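Classroom Resources > Early Mathematics > Sorting, Stacking and Position

Gatlow Coloured Cubes and Grid Work Surface

The Gatlow set is supplied by Stefanou to nurseries, primary schools and assessment services. It consists of small wooden cubes in different colours, together with the materials needed to mark out a grid on an ordinary table. The set is intended for activities in which an item must be placed in a named position, moved to another, or set on top of a second item.

A standard pack contains 5 cubes. Each is a single plain colour, and the cubes carry no letters, numerals or pictures, so that the same pack may be used with any age group and in any language. Replacement cubes may be ordered singly by colour.

The grid is laid out by the customer using paper and blue tape. Stefanou does not supply a printed board. The size of the squares can therefore be suited to the table and to the reach of the person working at it, and the whole surface can be removed at the end of a term.

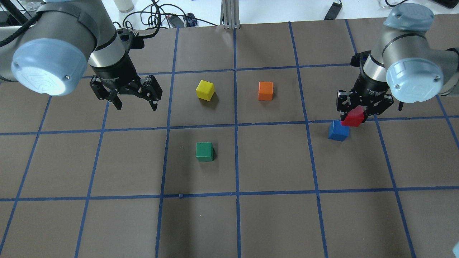
Dark paper is recommended where the lighter colours will be used most often. Yellow in particular is easier to pick out against a brown or grey ground, and the blue lines remain clear in normal room lighting. Customers who prefer a paler surface may apply the tape directly to a tabletop, provided that the finish has first been tested in a corner.

Laying the grid

Clean the table and allow it to dry fully. Mark the ends of each line in pencil before unrolling any tape. Lay the vertical lines first, pressing outwards from the middle, and then lay the horizontal lines across them. The tape will be double in thickness at each crossing. Cubes should be placed within the squares and kept clear of these points, as a raised edge may tilt them.

Small creases do not affect the use of the grid. Where the tape has torn or frayed, the affected length should be cut out and a new piece laid over the gap. Tape that has been in place for over 31 days may leave a residue, and should be lifted slowly. 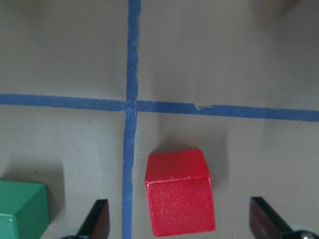 Red cube in one square of a taped grid, beige tabletop.

Suggested activities

The activity cards were prepared by Yung-ching Tsai and revised by Joris Boersma following use at the Grudimton centre. They begin with single placements ("Put the red cube in this square") and continue to instructions involving two cubes, such as placing red on blue. Later cards ask the learner to copy an arrangement from memory. The cards may be photocopied for use within the purchasing institution.

Care and storage

Wipe the cubes with a barely damp cloth and leave them to dry at room temperature. They must not be soaked. Cubes that have split or become rough should be withdrawn from use.

Ordering

Orders are accepted from registered institutions on an official order form. The pack is held at the Custunville warehouse. Orders placed in December are sent out when the warehouse reopens after the holiday. Enquiries concerning bulk supply should be addressed to Chia-hao Pan, Institutional Sales, and those concerning the activity cards to Kai-wen Tang, Education Office.

Filed under: Wooden Resources, Colour and Position, Table Activities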